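Visits > Open days > Brurnwood

Open day at Brurnwood, 3 May 2020

Doors opened at 10 and I went straight to the linen and storage section. Heidrun Schwaiger took our group through and kept the talk to folding and shelving. Most of what she showed was ordinary household cloth, plus wire racks and office supplies. 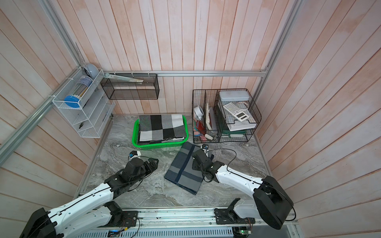
Plaid is her choice for practice – the stripes give you something to line the edges up with. She folds in half, smooths from the middle out, then folds again. I tried it with a tea towel and got it on the second go.

Parking is behind the Landberg building. Coffee was fine, soup was gone early. They say 677 people came in March.

Comments

Huerta: Did they still have the remnants table?
Nastero: Yes, by the exit. Cash only.
Huerta: Thanks, will bring some next time.

Related
Landberg spring fair – short report
Two hours at a button factory
Where to park for Brurnwood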